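Cleaning and Sorting the Workshop Drawers Before Summer

Every year in April I open all the drawers and boxes of my workshop and I put everything on the floor. My wife does not like this day. But after it the workshop is good for one year, and I find my screws when I need them. Several readers asked how I do it, so I have written my method with the small tricks I learned from other people.

My workshop is small, it was before a garage for one car. If you have more room than me, you can do the same in a bigger way.

Before you start

Choose a dry day and begin in the morning. I start at nine and I finish usually before supper. Open the door or the window, as old drawers contain a great deal of fine dust and it is bad to breathe it. A simple dust mask is enough for most people. If you find old rat or mouse droppings, do not sweep them dry. Spray them first with water and a little disinfectant, wait some minutes, and take them away with wet paper and gloves.

You will need an old sheet, two or three buckets, a stiff brush, a soft brush, a magnet, washing-up liquid, white vinegar, bicarbonate of soda, a light machine oil and many old rags. Cotton T-shirts make the best rags. Cut off the seams, they can scratch painted surfaces.

Emptying

Take one drawer at a time and turn it over on the sheet. I know that many people prefer to take the things out with the hand one by one, but then you begin to think about each thing and at noon you are still at the first drawer. Turn it over and be brave.

The magnet is the most useful tool of the day. Put it inside a plastic bag, pass it over the pile, and all the steel screws and nails will jump on it. Hold it above a bucket and turn the bag inside out. The steel falls down and the magnet stays clean. What remains on the sheet is brass, aluminium, stainless steel of certain types, plastic and dirt. This trick I have from Iñaki Calvo, who repaired bicycles in our street when I was newly arrived here.

Do not pass the magnet near measuring instruments with a needle, or near old cassettes and bank cards. I lost one bank card in this manner.

Sorting

My rule is that I sort first by what the thing does, and only after by size. So all wood screws together, all machine screws together, all wall plugs together. Inside each family I make small, medium and long. I do not go further. For some years I sorted by exact diameter and length, with 90 little compartments, and I never put anything back in the right one. Now I have 11 jars and it works well.

Glass jars with a metal lid are very good because you see what is inside. You can fix the lid with two screws under a shelf, and then turn the jar into the lid. Use always two screws, with one screw only the lid will turn together with the jar. Do not do this over the place where you stand or where children play.

For things that are oily, for example chains or old bearings, plastic ice cream boxes are better than glass. Put a piece of cardboard on the bottom. It will drink the oil and you change it the next year.

If a screw has a damaged head, throw it away. It costs nearly nothing and it will make you angry on the day you must take it out again. The same for bent nails. My father straightened them with a hammer, and I did it also for a long time, but a straightened nail bends again at the same place.

Labels

Paper labels fall off in a cold workshop. I tried many sorts, and what remains the best is masking tape with a pencil. Ink becomes pale in the sun from the window, pencil does not. If you want it to stay many years, put a transparent tape on top that is longer than the masking tape at both sides.

Write what is inside with the words that you really use. I wrote for a long time the correct English names from the catalogue, and then I had to think each time. Now one of my jars says "the ones for the kitchen doors" and I find it immediately.

Cleaning wooden drawers

Brush out the corners first with a dry paintbrush, then wipe with a cloth that is only damp. Wood must not become wet, otherwise the bottom will swell and the drawer will not close for a week. If there is a smell of old oil, spread bicarbonate of soda in the drawer, leave it during the night, and brush it out in the morning. For a strong smell you must repeat this.

When a drawer runs badly, rub the runners with a piece of candle. Dry soap works also, but it can attract moisture in a humid room. Do not use oil on wooden runners. It goes into the wood, collects the dust and becomes a kind of glue.

Cleaning metal boxes and trays

Metal is easier, as you can wash it properly. Warm water with washing-up liquid takes away most of the grease. Leave it for some minutes and use the stiff brush in the corners. Rinse with clean water and dry immediately with a rag, and then put the box near a heater or in the sun until also the folds are dry. Rust begins nearly always in the folds.

Light rust goes away with vinegar. Wet a rag with it, lay it on the place, wait for one hour and rub with a kitchen sponge. Afterwards you must wash away the vinegar very well, if not, the rust comes back faster than before. Finish with a very thin coat of machine oil, so thin that your finger feels almost dry. Do not use vinegar on galvanised boxes, it attacks the zinc.

Never mix vinegar with bleach or with a cleaner that contains bleach. The gas is dangerous also in a room with an open door.

Grey smudges on painted metal are often not dirt of the paint itself. They come from the metal of the tools that rub against it. A white rubber from school removes many of them. For the rest I make a thick paste of bicarbonate and water, and I rub in small circles without force. Scratches I leave as they are. A workshop box is there for working and it will have new scratches next month.

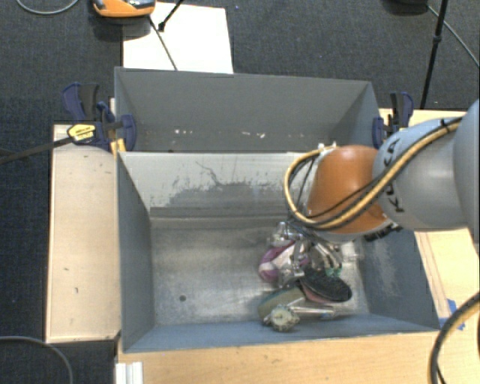 If you have small parts that you use every day, keep them in something wide and low. In a deep and narrow box the small parts go always to the bottom and the hand must search between sharp things. With sides that slope a little, the parts come together in the middle and it is easy to take them. I had for years a deep tin for my drill bits, and I have still a small mark on the thumb from it.

A piece of thin carpet or an old rubber mat under the tray makes less noise and protects the bench. It also stops the tray from moving when you search in it with one hand only.

What to keep and what to give away

This is the difficult part. I use a box which I call the waiting box. Everything that I do not need, but cannot throw away today, goes inside. I write the year on the lid. If I did not open the box until the next spring cleaning, I give away the contents without looking at them. Looking is dangerous.

My neighbour Ehab Younis has another system. He keeps only what fits on his shelves, and for each new thing an old thing must leave. I admire this, but I am not capable of it. I have still 4 hammers and I like them all.

Old paint, solvents and batteries must go to the collection point and not in the household waste. Check if the paint is still good before you bring it there. If it mixes well again and does not smell sour, somebody can use it for a shed or a fence.

Oily rags need special care. Rags with linseed oil can become hot by themselves and start a fire, even many hours later. Spread them flat outside until they are hard and dry, or keep them under water in a metal tin with a lid. Do not leave them in a heap, also not for one evening.

Putting everything back

The things you use each week belong between the hip and the eyes. Heavy things go low, and light things that you need once a year go high. I put the liquids always below the tools, so that a bottle which leaks does not make rust on my chisels.

In the drawer for the good tools I put a small bag of dry rice, or those little bags which come in shoe boxes. The rice must be changed when it feels soft or smells. Chalk works too, and two pieces of school chalk are enough for one drawer.

At the end I sweep the floor from the back wall to the door, and I pass the magnet one last time near the bench legs. There are always some screws hiding. This year they were all of the kind for the kitchen doors.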